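Care and Storage of Binoculars and Spotting Scopes: Workshop Notes
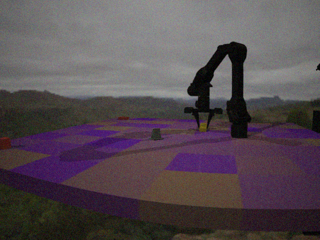

Robot arm on a round patchwork table, overcast sky. Computer rendering.

Most faults in a used pair of binoculars come from grit, damp or a knock to one barrel. The first two can be managed at home with a blower, a soft brush, lens tissue and a bottle of optical cleaning fluid.

Cleaning the lenses

Hold the binoculars with the objective lenses facing down and use the blower first. Follow with the brush, working from the center to the rim. Do not wipe a lens that still has visible grit on it. Put one drop of fluid on the tissue, never on the glass, where it can run under the retaining ring. Wipe in a spiral and discard the tissue after each surface. Household window spray and kitchen paper are both unsuitable for coated glass.

Eyecups

Twist-up eyecups collect skin oil and sunscreen. Extend them fully and wipe the sleeve with a damp cloth. If the action is stiff, check for sand before applying force. Fold-down rubber cups should be stored up, as they crack along the fold.

Moisture

Fogging on the outside clears by itself. Fogging on the inside means that a seal has failed or that the model was never sealed. Leave the binoculars in a closed box with fresh silica gel for 3 days, caps off. Keep the box below 71°F. Do not use a hair dryer or an oven. If the haze returns, the unit needs service.

Checking alignment

Set the binoculars on a tripod and aim at a roof ridge. Look through both barrels, then move your head back slowly until the two circles separate. The ridge should sit at the same height in each. A vertical step between them causes eye strain. Prism screws are often hidden under the outer covering, and turning them without a collimator generally makes the error worse.

Storage

Use a ventilated shelf away from outside walls. Leather cases hold damp and can feed mold, so store the case separately. Set the focus wheel at mid-travel. Loosen the neck strap from the barrels to avoid marks on the rubber.

Dried-out silica gel can be reused if the packet is marked as rechargeable. Follow the temperature printed on it.

Notes by Innes Gunn, revised in July.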